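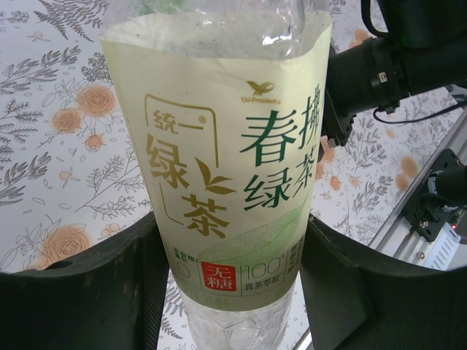
About us

Hi, and welcome! I'm Rosalinda Cruzado, and I run Koltident with three other people and far too many coffee mugs. We're a small testing shop. Companies that build robots for homes and small stores send us their machines, and we find out whether those machines can do a chore you'd want done. Clearing a table, putting drinks back on a shelf, loading a dishwasher, picking socks up off a rug – that kind of thing. Then we write down what happened, in words a normal person can read.

People always ask me the big question first, so I'll put my answer right near the top. Can machines do the chores yet? Some of them, some of the time, if you set things up kindly. If you want a longer answer than that, you're going to love our reports.

How we got started

I spent nine years managing the stockroom of a grocery wholesaler called Resberg. One spring the owners bought an automatic shelf filler after watching a very slick video, and I was the one who had to live with it. It was wonderful with boxes (I mean it, I still miss it on box days). Then we gave it soft pouches of soup and it stopped dead, every single morning, until somebody came over and pressed the green button. By the end of the summer I had a notebook full of times and pouch flavors and rude remarks, and the sales rep asked me if he could have a copy. So did his boss. That notebook turned into a job, and the job turned into this place.

Cillian Carroll joined me in the first year. He used to fix washing machines and he can hear a worn bearing from the next room. Hòa Mạc came along after that to handle our numbers and our test plans, and Teun Visser builds the rooms we test in. We share the top floor of the old Khondokar building with a framing shop, so please mind the glass on the stairs!

What we do all day

Most of our work is really simple to explain and really slow to do. We have a list of 166 chores. Each one is written on a card, with what should be on the table or the counter at the start, what should be where at the end, and how long a patient person would wait before giving up and doing it themselves. The machine gets the job, we keep our hands in our pockets, and we write down how it goes. Then we put everything back and run it again. And again. Last year we got through nearly 3,000 runs that way, and Teun reset most of them by hand with the radio on.

We test with real stuff from real stores. Drinks, cereal, dish soap, dented cans, towels that have been through the wash too many times. A lot of labs like a clean gray table and a colored block, and I get it, a block is easy to work with. But my kitchen doesn't look like that and I bet yours doesn't either. We have patterned tablecloths, busy wallpaper, a sink with a bad drip and a drawer that sticks. Teun goes to estate sales for us and comes home with the most awful lamps.

What we've learned so far

Plastic drink bottles are where I like to start visitors off, because everyone has handled a million of them. Your hand does so much without asking you! A clear bottle is hard for some cameras to make out, especially near the top where there's no label to look at. Squeeze too much and the sides give. Squeeze too little and it slides. Full, half full and empty are three different jobs, and the label can wrinkle or slip under the grip. The better machines we've had in can pick up a standing bottle and set it down again all day long. Ask the same machine to open one and it often gets a whole lot less impressive.

Cloth is still tough. Folding a flat, dry towel is pretty good now on a couple of systems. Finding one corner in a warm heap from the dryer is another matter, and I've eaten an entire lunch watching it happen. Dishes are somewhere in the middle. Cups go well, forks go badly, and anything with leftover sauce on it gets its own card and its own bucket.

Shop-floor chores are further along than household ones, I think. A store shelf stays where you put it. The same bottles come in over and over, facing front, under the same lights. At home there's a cat, and somebody moved the chair. If you own a small store and you're wondering whether to spend the money, I'd start with restocking one section of drinks and leave the mopping around customers for another year or two.

The one I'm proudest of

In September we finished our biggest project, a home trial of a countertop helper called Idemau. We put it through 732 runs in our test kitchen before it went anywhere near a family, and Hòa made the builders change 44 things first. They were very good sports about it. One of the changes was only a softer beep, and every household mentioned the beep! I would never have guessed that.

How we work with you

If you build machines, you pay a flat fee up front, and the fee is the same whether the report makes you happy or not. You can watch every run. You can't touch anything once a run has started, and you can't pick which runs count. You get the report a week before anybody else does, and we'll fix mistakes of fact, but we won't take out the bad parts. Two clients have walked away over that and one of them came back.

If you run a store, a laundry, a café or a care home, talk to us before you buy. Our first call is free and it's usually me on the phone. Bring a list of the chores your people complain about the most, and how often each one comes up in a day. It helps a lot if you can tell us what gets dropped.

We also do school visits when the calendar lets us. Jomar Ignacio looks after those. He's part-time with us and teaches the rest of the week, so give him a little while to write back. Kids get to fill out a chore card and try the chore wearing oven mitts, which gets loud.

Our test kitchen is open to visitors by appointment. Flat shoes, please, and ring twice – the first ring only sounds in the framing shop.

Page last updated December 2021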